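Notes for whoever has the arm this month. They cover the plate job at the island and nothing else. The cell is called Grirkari in the job list, and the simulated kitchen loads under the same name.

## Before a run

- Load the kitchen first, then the arm. In the other order the arm comes up at the old base height and the wrist sits too low for the counter.
- Check that the stools loaded with collision turned on. Veronica Matei lost an afternoon to a stool the fingers went straight through.
- Open and close the gripper once from the panel. Both fingers should stop at the same moment. If one lags, reload the gripper file and try again.
- Set the speed cap to 165 for the first pass. Anything over 700 is for moves well clear of the counter.

## Looking after the wrist

The wrist drifts — not much, but enough to catch a plate rim. After every 18 runs, send the arm home, zero the last joint, and save the offset under a new name. Don't write over the old one. Raluca Cozma keeps the saved offsets in the Nivunex folder, and the good one to go back to is number 774.

If the hand view looks tilted when the wrist reads zero, the view mount has slipped in the settings file. Retype the mount angle and restart. Don't try to fix it by turning the joint.

## Coming in over the counter

Come in high, stop short of the slab edge, and lower from there. The stool backs are the thing to watch. They stand close to the front of the island, and a slow elbow will clip one long before the fingers get near a plate. Keep the hand view and the room view open side by side.
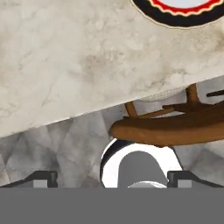
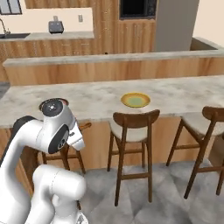 When a run stops with a contact fault, back the arm out the way it came in. Pressing home from there swings the elbow wide. Clear the fault, open the fingers, and raise the wrist before moving anything sideways.

Plates that end up on the floor can be put back with the reset button, but the reset leaves the gripper state alone. Open it by hand in the panel or the next grasp will start closed.

Log the offset name and the speed cap for each batch. Mei Fitzsimmons has the spare login if yours times out.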